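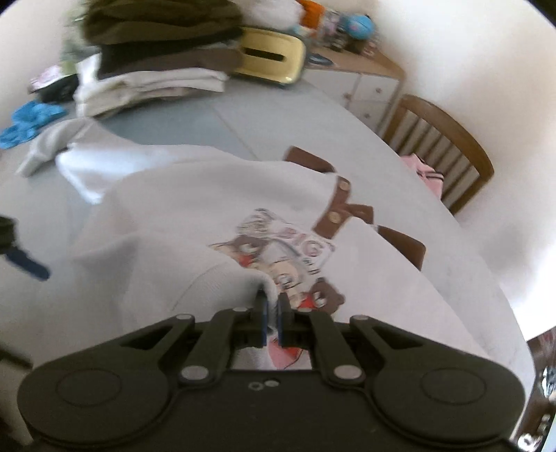
*Figure 1. View from the hand-held gripper, fingers closed on the edge of a white sweatshirt.*

# Where Do We Hold the Cloth? Labeling Grasp Points in Hand-Held Gripper Recordings

Student project report, 12 December 2022
Authors: Lesia Shevchuk, Madhu Lodhi, Matvii Mykhailiuk
Supervisor: Zakhar Derkach

## 1. Introduction

Folding clothes is easy for people and difficult for robots. A shirt has no fixed shape, and two shirts put on the same table can look completely different. Before a robot can fold, it must first decide where to take the cloth. Our project is about this first decision only.

In the Stasiv project, which our group joined in February, people record household tasks with hand-held grippers that carry a camera. The recordings are later used to train a policy for a robot arm. When we looked at the early recordings, we noticed that the policy often closed its fingers on the middle of the garment and lifted a big lump of cloth. Our supervisor asked us to find out if better labels could reduce this mistake.

## 2. Research question

Does a policy choose better grasp points if every training recording has a label that says what kind of grasp the person made?

We used only two kinds of label:

- **Edge grasp:** the fingers close on a border of the garment, for example a hem or the end of a sleeve.
- **Bunch grasp:** the fingers close on gathered cloth, with folds running toward the fingertips.

At first we wanted a third label for corners. We gave up this idea after a short trial, in which the three of us could not agree on what a corner is when the garment is lying crumpled.

## 3. Collecting the recordings

The recordings were made in a home in Brurnholm, with ordinary clothes and with the usual household things left in their places. We wanted this on purpose. In the lab at Vustden all our tables are the same gray, and the first model learned this gray too well. A garment with a print on the front is also useful for us, as the model has to learn that a printed line is not a border of the cloth.

Six people took part. Each person received the same short instruction: "Straighten the garment and fold it as you do at home." We did not tell them where to hold it. Salim Mwakalinga prepared the grippers and checked the camera calibration before each session.

In total we kept 1044 recordings. A recording starts when the fingers first touch the garment and ends when both grippers are away from it.

## 4. Labeling

For each recording we took the moment when the fingers are fully closed for the first time, and two of us gave it a label independently. If the two labels were different, the third person watched the whole recording and decided.

Most edge grasps were quick to label. The bunch grasps were slower, and white cloth was the most difficult. The folds have low contrast, and when the fingers are closed they hide exactly the part that we need to see. 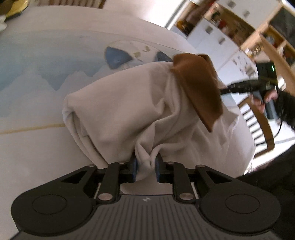

For such cases we made a rule. If no border of the garment can be followed from the fingertips in either direction, the label is "bunch", even if the labeler believes that a hem is somewhere inside. Before this rule, Madhu and Matvii disagreed often on the same type of recording. After it they disagreed much less, although we did not repeat the old labels in order to measure the difference properly.

A second difficulty was a garment part of another color lying on top of the cloth. Here we decided that only the material between the fingers counts.

After labeling, 321 recordings were bunch grasps and all the others were edge grasps. We think this is a reasonable picture of how people work with clothes, but it also means that our data is not balanced.

## 5. Training

We trained two policies with the same network and the same settings. Policy A received the recordings without labels. Policy B received the label as one additional input. For both we used 1000 recordings for training and kept the rest for choosing when to stop. During the test, Policy B was always given the label "edge".

Training was done on the shared computer of the Gresorel group. We had to restart Policy B once after a disk error, and we started it from zero so that the comparison stays fair.

## 6. Results

Policy B moved toward a border of the garment more often than Policy A. The difference was clearest with sweatshirts and other thick clothes. With thin T-shirts the two policies behaved almost the same, and both sometimes closed the fingers above the cloth and took nothing.

One result surprised us. When Policy B failed, it usually failed near the correct place, a little outside the border. Policy A failed in many different places. For a person who has to correct the robot, the first kind of failure is easier to work with.

## 7. Limits of this work

Our test was small, and we do not give a success rate in this report for this reason. All recordings come from one home. The label describes only the first grasp, but in many recordings the person releases the cloth and takes it again at a better place. We lose this information, and it may be the most interesting part.

## 8. Next steps

Lesia will continue the work in her thesis and will label every grasp in a recording, including the second and third ones. She also plans to give the bunch grasps more weight in training. The labeling rules and the script for finding the closing moment are stored in the project folder, and Salim can give access to new students.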